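Call for testers: does a home streaming unblocker do what its makers say?

Brancombe Consumer Tech Review, household panel

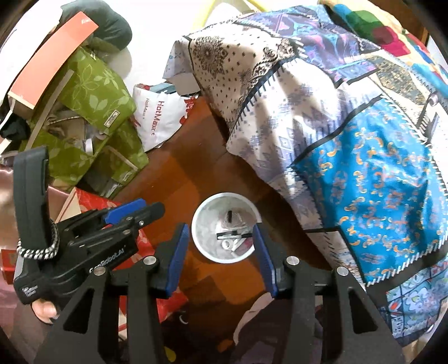 We need 300 households to spend two months trying out services that promise to make your TV, phone and laptop look like they're sitting in some other country. You have seen the ads. One click, no slowdown, every catalog in the world, works on everything you own. We have read a lot of those ads and we'd like to find out how much of it holds up in an ordinary home with an ordinary router and somebody in the next room on a video call.

Our starting position is doubt. We say so up front so that you know what you're joining. If you already love one of these services and want to prove us wrong, please apply. If you paid for a year of one and gave up after a week, please apply too. The only people we can't use are those who work for a company in this business, or whose spouse or partner does.

What we're testing

There are two kinds of product in the trial. The first kind changes only the DNS settings on your device or router, so that certain lookups go through the company's servers and the rest of your traffic goes the usual way. The second kind is a full VPN, where everything goes through an encrypted tunnel. Sellers of the first kind say theirs is faster. Sellers of the second kind say theirs is safer. Both kinds say theirs is simple, and we have our doubts about that most of all.

The products are Niltix, Ollum and Endale. Niltix and Ollum are the DNS kind. Endale is a VPN with a TV app. We bought every subscription at the regular price through the regular checkout page, using a personal card. None of the three companies is paying for the study, and none of them will see the results before our readers do. One of them did offer us a "media partnership" when we wrote to ask about its refund terms. We turned it down and we're still waiting to hear about the refund terms.

You will not get to choose which product you're given. We know that's annoying. If people picked their own, we'd end up with all the confident users on one service and all the nervous ones on another, and the numbers would tell us about the people.

What you'd be doing

You'll set the service up yourself, using only the instructions the company gives its paying customers. Please don't ask the clever cousin. If you get stuck, write down where, and contact the company's own support desk the way any customer would. We want to know how long they take to answer and whether the answer makes sense. If you're still stuck after three days, our tester line will help you, and we'll record that you needed it.

Once you're up and running, use your devices as you normally would. Watch what you'd normally watch. Four evenings a week, any evenings you like, fill in a short log. It asks which device you used, whether the picture stopped or went blurry, whether any app refused to play, and whether anything else in the house misbehaved (banking apps and smart speakers are the usual suspects). The log takes a few minutes. There is a box for comments and we do read it.

Once a week you'll also run a speed check with the service on and again with it off. We'll send you the link and a one-page guide. Please use our link and not the speed test built into the product. We've seen a built-in test report a faster connection than the household was paying for.

Halfway through the trial we'll ask you to turn the service off completely and put your settings back the way they were. This is the part of the job that ads never mention. We want to hear whether your devices went back to normal, and what it took if they didn't.

At the end there's a phone interview, which lasts up to 40 minutes. It will be with me or with Yulan Hao, who designed the log and will want to talk about the entries you skipped.

What we are not asking

We aren't asking you to break your agreement with any streaming company. Many of them say in their terms that you may not get around location limits, and a seller's cheerful FAQ doesn't change that. For the trial you'll be given a list of free test streams, set up for us in several countries with the owners' permission, and all the location testing uses those. On your own paid accounts, you stay in your own country. If you choose to do something else in your free time, that's between you and the company you pay, and please leave it out of the log.

We also don't want your passwords, your viewing history or the names of the shows you watch. The log has no space for them.

Who can apply

You need to be 18 or older and be the person who pays the home internet bill, or have that person's written okay. You need a connection you're allowed to change settings on. That leaves out most dorms and some apartment buildings where the router belongs to the landlord. You need at least two devices you watch video on, and one of them has to be a TV, a streaming box or a stick. A phone and a tablet on their own aren't enough for this round.

You do not need to be good with computers. We would like at least half the panel to be people who have never opened their router's settings page. Past studies of this sort have leaned on enthusiasts, who fix a fault without noticing they've done it and then report that everything was easy.

We are short of applicants with older TVs, with slow rural connections, and with more than four people in the house. If that's you, say so near the top of the form. If you have brand new gear and a fiber line, you can still apply, but expect a longer wait for an answer.

Pay

Households that finish the trial get $425. You get $125 of it once setup is done and the first week's logs are in, and the remaining $300 after the interview. If you drop out after the first payment you keep what you've been paid. If the service doesn't work for you at all, you are still in the study and you still get the full amount, as long as you keep logging the fact that it doesn't work. Failed setups are results, and we'd be suspicious of a trial that had none.

We cover the subscription. You don't keep it afterward. We cancel every account ourselves, and we'll be writing about how that went as well.

You may owe tax on the payment, depending on where you live. We can't advise you on that.

Your privacy, and a warning

A service that handles your lookups can see which sites your devices ask for. A VPN company can see where your connections go. All three companies say they keep no records of this. We have read their policies and we have no way to check them from the outside, so we won't tell you that they're true. If anyone in your home handles confidential work over the same connection, think hard before applying, or ask us about running the trial on a single device.

On our side, logs are stored under a number, and your name and address are kept separately for payment. Both are deleted once the report has been out for six months. We'll quote comments from the log only if you tick the box that allows it.

How to apply

Applications are open through September. Fill in the form on the panel page, or ask for a paper copy if you prefer one. The form asks for your internet provider, the plan you pay for, the make and rough age of your devices, and who lives in the house (ages only, no names). There's one open question at the end: tell us about a time a piece of home technology didn't do what the box said. Keep it under 500 words. Nearly 500 people applied to our last panel and I read every answer, including the one about the doorbell.

If we pick you, you'll get an email with a consent form and a start date. Please read the consent form. It's two pages, written in plain English, and we changed several things in it after testers on the last panel complained. If we don't pick you, you'll get an email saying that too, and we'll ask whether you want to stay on the list.

Please watch out for copies of this notice. After our last call, a fake version went around asking people for a "device deposit." We never ask testers for money, card numbers or remote access to a computer. Anyone who does is not from us.

Questions about the form, the equipment or the test streams go to Yulan Hao. Complaints, awkward questions about our funding, and messages from the companies being tested come to me. For the record, the money for this study comes from reader subscriptions. The Review takes no advertising from streaming, VPN or internet companies, and last year's accounts are posted on the panel page for anyone who would like to check.

Kjell Dahlgren
Household panel editor, Brancombe Consumer Tech Review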